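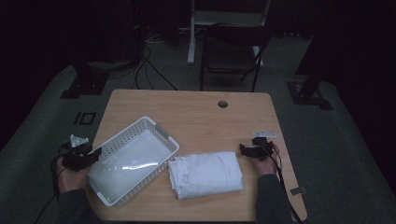
Anyone tried the Kitska hand gripper kit yet? (page 1 of 1)

ebainbridge
Looking at the Kitska pair kit for recording towel and laundry type tasks. Two hand-held grippers, marker plates, cables, software. Sales guy at Coltcombe says 20 min setup. True? Mostly folding cloth and putting it in a basket, table height.

grumura_fan
Had ours since January. Setup was more like 2 hrs the first time, the calibration page in the manual is wrong. After that fine. Jaws are good on cloth, not great on thin stuff like napkins.

Lucinda K
Disagree on the jaws. Napkins are fine if you come in low and pinch the fold. My gripe is the cables. They drag on your wrist and by the 40th take you feel it.

grumura_fan
Route them down the outside of your forearm. Helped me alot. Still a cable tho

sorensen_bench
Skip it, get the Grumura set. Wireless, 300 more, worth it.

Lucinda K
We returned the Grumura. Dropped out mid take, lost a whole afternoon of folds. Id take a cable over that any day.

sorensen_bench
Firmware fixed that ages ago

Lucinda K
Not on ours it didn't.

ebainbridge
ok so cables annoying but work. What about tracking when the hands go down inside a basket? Plates get hidden?

grumura_fan
Plates sit on top so mostly ok. Deep bins are bad. Shallow basket, no trouble here - just don't roll your wrists over.

Lucinda K
Same. And matte baskets if you have them, shiny ones gave us some junk frames. Could be our lights.

ebainbridge
Thanks both. Asking Coltcombe for a 2 week loan first, will post how it goes.
- Elsie

sorensen_bench
ask them for the longer cables, they dont list them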